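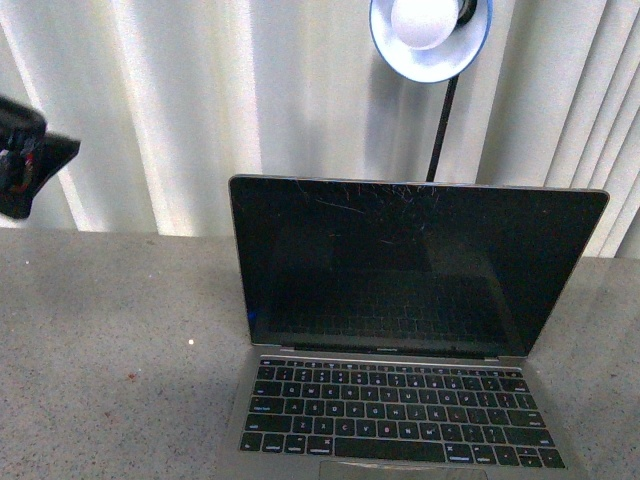
**Romia data group, minutes, 08/06/2019**

Present: Farzana Gazi (chair), Nazma Paul, Chibuzor Haruna, Kolbrún Oddsson (notes)
Apologies: Ankica Radonjić

**1. Count of examples**

Chibuzor gave the total as 3,515 accepted, against a target of 3,000 for this stage. A further 400 are waiting to be checked. The laptop set is still the thinnest - Nazma to plan more runs with the lid both open and closed. 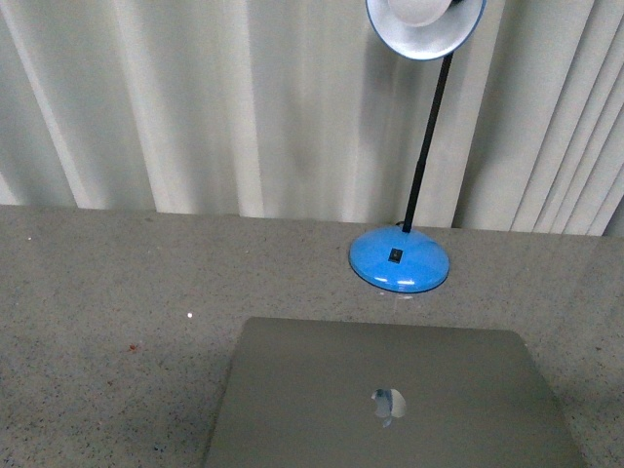
*Lamp and closed laptop on the counter.*

**2. Labels**

Agreed to keep one label per task and to drop the free text notes. Old notes stay in the Kinetti folder until August.

**3. Two-arm runs**

Farzana asked whether runs with a pause in the middle should be kept.

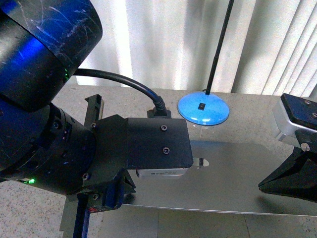 Nazma Paul said they should, as long as the pause is marked, and that cutting them would teach the model that arms never wait. Chibuzor disagreed for pauses longer than 9 seconds. Left open.

**4. Wrist views**

Kolbrún has gone through the first batch of wrist recordings. Tilted views are to be stored as they come and not straightened.

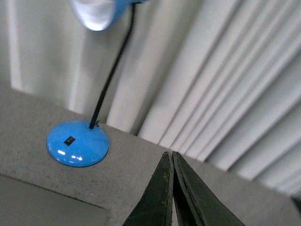 The same goes for blurred ones, unless the whole run is blurred. Ankica to write this into the Dalter guide.

**5. Any other business**

None. Farzana to send the next date by email.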